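**Status:** we paid for it, we use it, we have opinions about it.

# Gorkilon Kitchen Pack, data card and review notes

Gorkilon is a scene pack from Nurnance for people who need simulated pick-and-place data and would like to keep their real countertops. You get rendered kitchens, an arm on a pedestal, a pile of household objects, and a license file longer than the manual.

## What's in the box

- 2470 episodes, each with a side view, a second side view and a wrist view
- 142 object models, of wildly varying ambition
- 12 kitchen layouts
- 4 lighting presets, one of which is called "Cheerful" and should be approached with care

## Install

```
tar -xf gorkilon_kitchen.tar
cd gorkilon_kitchen
./fetch_meshes.sh
```

The fetch script prints "Done" before it is done. Give it a while.

## What we liked

The views stay in sync, and the joint logs match the renders. We ran our Boros grasp planner on the pack without touching the loader, a first for anything we have bought from a catalog.

The object list has personality. Somebody at Nurnance decided a kitchen needs winged creatures next to the crockery, and for testing grasps on awkward shapes they had a point. A mug teaches you very little after the first hundred.

## What we didn't

Object names are a mess. The label file knows one winged thing as `bug_02`, `drake_small` and, in the Travcombe layout, `misc`. Pick a name and write your own lookup table.

The Travcombe layout is also dark at the back. Depth is fine, but color-based segmentation sulks.

## Sample renders

Travcombe layout, default lighting:

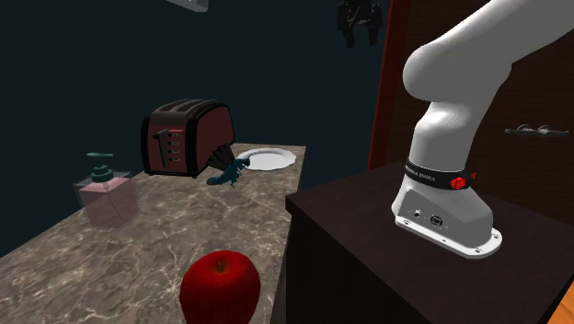
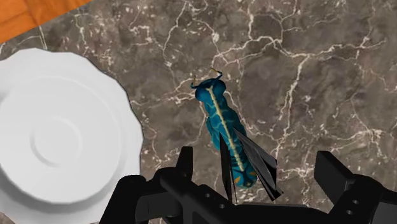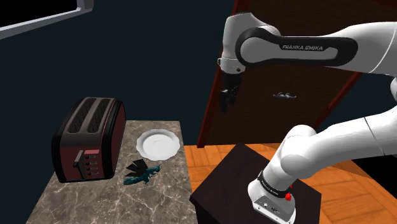
## Support

Tickets get an answer, usually a polite one. Ours on the label file was closed as "working as designed," so we have stopped asking about the design.

## License

Research use only. Derived weights may be shared; the meshes may not. Read section 4 before you put anything in a paper.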